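What I learned from wearing one pair of jeans for most of a year

28 June 2018
Posted in: Mending, Clothes

I've been promising a proper denim post since May and I'm finally sitting down to write it, with a pot of tea and a thimble I can't find the partner to. I love jeans! I love them more than is reasonable for something I wear to put the bins out. And the more I mend them, the more I admire whoever first worked out how to put them together.

It started when my friend Zinhle Mabaso talked me into an evening class at the old chapel hall in Fleltumcombe. It ran for 8 weeks and I went in barely able to sew on a button. The teacher, Ayanda Tshabalala, used to do alterations for a shop called Hlongwane, and she could look at a knee from across the room and tell you which way it was going to tear. I thought that was a party trick until I started seeing it myself.

The thing she taught us first is that denim is a twill, so the threads cross in diagonal steps. The blue threads run down the leg and the white ones run across, and when a knee goes, it's usually the blue ones that break first. You're left with that little ladder of white threads holding on for dear life. If you catch it at that stage you can save nearly everything. Slide a patch in behind, tack it loosely, and stitch back and forth along the grain until the whole area feels like one piece of cloth again.
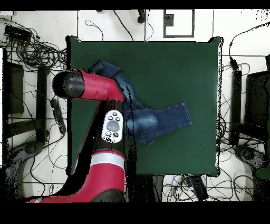 My first attempt was dreadful, by the way. I pulled every stitch tight because I thought tight meant strong, and the knee puckered up like a walnut. Ayanda made me unpick the lot and do it again with the cloth lying relaxed and a tiny loop left at the end of each row. Those loops look messy, but they give the darn somewhere to go when you bend your leg. I've done 14 repairs now (I keep a list in the back of my diary, yes, really) and the ones with loops are all still going strong.

Then there's washing, which everybody has an opinion on. I know people who won't wash a pair for six months and I know people who do them every weekend with the towels. I'm somewhere in between. Inside out, cool water, not much powder, and never the tumble dryer. Dirt is gritty and grit wears threads away, so leaving them filthy does them no favours either. I hang mine by the hems with the pockets pulled out – they dry quicker that way and the weight of the waistband takes out most of the creases. I haven't ironed a pair in years.

I must also put in a word for the fading. New jeans are lovely, but they all look like each other. Give them a year and they turn into a sort of diary. My Lorkau pair came from a charity shop already soft across the thighs, and I've added my own marks since: a pale square where my phone lives, scuffs at the heel from cycling, a splash of something on the left shin that I think was beetroot. I wouldn't swap them for anything on a rail.

A few bits and pieces I'd recommend if you fancy having a go:

Thread. Go for cotton, a shade darker than you think you need. It fades along with the cloth and in a couple of months you'll hardly see it. I use a reel from Trakirberg that was sitting in my aunt's sewing box, and it's so good that I'm rationing it.

Needles. A long one with a sharp point for darning, and a proper jeans needle if you're using a machine. I snapped 3 ordinary ones on a single side seam before I gave in and bought the right sort. Go slowly over the thick places and turn the wheel by hand if it starts to complain.

Patches. Old jeans, always. Cut them from the back of the calf, where the cloth has hardly been worn, and wash them before you use them so they don't shrink inside your lovely new repair. I've got a carrier bag stuffed with bits and I'm always pleased when somebody gives me more.

Hems. If you're taking up a pair you love, keep the original hem. You fold the leg, stitch right up against the old edge and tuck the spare inside. It sounds fiddly and the first one is, but you keep that nice ropey wear along the bottom, and it makes such a difference.

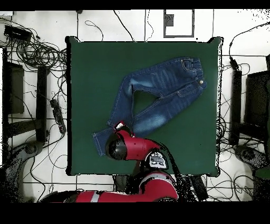 Crotch repairs, since you all asked

I've had more emails on this than on anything else! It's where mine always go too, and it's nearly always the cycling. Check by holding them up to a window every month or so. If light comes through, patch it now, from the inside, with something thinner than denim so it doesn't rub. An old cotton shirt is perfect. Round off the corners of the patch and sew well out into the sound cloth on every side. Zinhle does hers in bright orange thread where only she knows it's there, and I'm very tempted to copy her on the next pair.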